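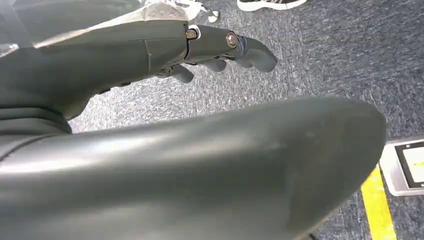
Gray hand, speckled carpet

Re: TV tapings, is standby worth it?

mallory_k
Back from my studio trip! We did the Kevura game show taping and I had such a good time (my voice is gone, I screamed for four hours straight). We had standby tickets, got in line at 11, and were numbers 38 and 39. They let in 40. I almost cried.

tubesocks
Four hours for a half-hour show, no thanks. I did one in September and they made us clap at nothing for 5 minutes at a time.

mallory_k
Oh the clapping is the fun part!! And the warm-up guy, Reda Bouazza, was funnier than the host. He threw T-shirts and I got one, size XXL, I'm sleeping in it.

Pellgrove
Standby is a racket. They hand out more than 300 tickets for 200 seats and let people bake on the sidewalk. Pay for the Cherkaoui tour, you see the same stage and you get to sit down.

mallory_k
We did that tour too and I liked it, but you don't see a show being made. It's an empty stage and a guy with a microphone.

tubesocks
Gotta side with Pellgrove. Also the tour ends by the cafe with the good fries.

dot_in_reno
Does anybody know if they let you bring a bag in? My sister and I are going next month and she won't leave the house without hers.

mallory_k
Small purse was fine for me. They held my phone at the desk till the end.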